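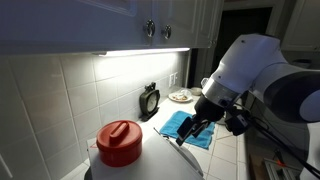 Hema Kaimal wrote back within the hour to ask whether I had checked where the camera cable goes before I went blaming the software again, and would I please start a proper log this time so she didn't have to piece it together from my messages. So I've moved everything into one ticket, and I'll try to keep it in order.

Ticket: Kitchen arm, wrist camera drops out when the arm reaches down
Opened by: Petrică Furtună
Opened: June 30, 2020
Status: Closed (see the bottom)

What happens
The arm moves to its start position over the counter, the picture from the wrist camera comes up nicely, and then when I send it down for the towel the picture freezes. The arm itself carries on as if all is well. My script (I called it Wotska, don't ask me to rename it now, it's in every folder) waits for a new picture, doesn't get one, and stops the move after 30 seconds with "no frame received". If I bring the arm back up by hand the camera sometimes comes back by itself, and sometimes I have to restart the whole thing and go make tea.

What I was trying to do
Pick up the blue towel from the counter and set it down on the white board next to the red container. It's the same job I've been trying since I got the gripper talking to the computer, and I was so pleased with it last week that I invited my sister over to watch. You can guess how that went!

What I tried first
Restarted the script. No change.
Restarted the computer. No change.
Turned off the under-cabinet light, thinking the glare on the tile was upsetting the exposure. The picture looked a good deal better, to be fair, and it froze in just the same place.
Lowered the arm speed to 80 percent of what I normally use. It froze a little later, which got my hopes up for nothing.

Reply from Hema
Slower and later sounds like it's tied to where the arm is, so leave the timing settings alone for now. Can you move one joint at a time and write down the angle when the picture goes? Start with the wrist, please, and keep your free hand near the stop button while you do it.

Petrică
Done, and you were right to start with the wrist. I ran every other joint through its usual range and the picture stayed up the whole time. Then I turned the wrist slowly and lost it at 168 degrees. I went back and tried again and lost it at the same spot, near enough. There's a loop of cable that hangs below the arm, and I had always thought of that as plenty of slack, but the slack is all on the wrong side of the last tie. Between the tie and the camera there's hardly any to spare, so the plug gets a sideways pull every time the wrist comes around.

Reply from Sunil Siddiqui
I had this on my bench arm. Cut the last tie off and put a loose strap farther back, then turn the wrist all the way both ways before you tighten anything. Check the plug as well while you're there. Mine had gone wobbly from all the tugging, and a new cable fixed what the strap didn't.

Petrică
Thank you both, that was it. I cut the tie, fed some of the loop forward and put on a soft strap that lets the cable slide. I also swapped in the spare cable, as the old plug did have a bit of a wiggle to it. After that I left the wrist turning back and forth while I cooked dinner at the other end of the kitchen, and the log shows 795 pictures received and none missed.

Then I ran the towel job from the top and it went through. It put the towel down rather crooked and half over the side of the board, but that's a gripping question and I'll open a separate ticket for it.

Still to do
Make Wotska stop the arm right away when the camera drops, instead of waiting (Hema, you asked for this back when I started, I know).
Label the old cable before it wanders back into the drawer with the good ones.
Limit the wrist to 160 degrees until I've looked over the rest of the cable.

Closed by: Petrică Furtună
Cause: camera cable pulled tight at the wrist, worn plug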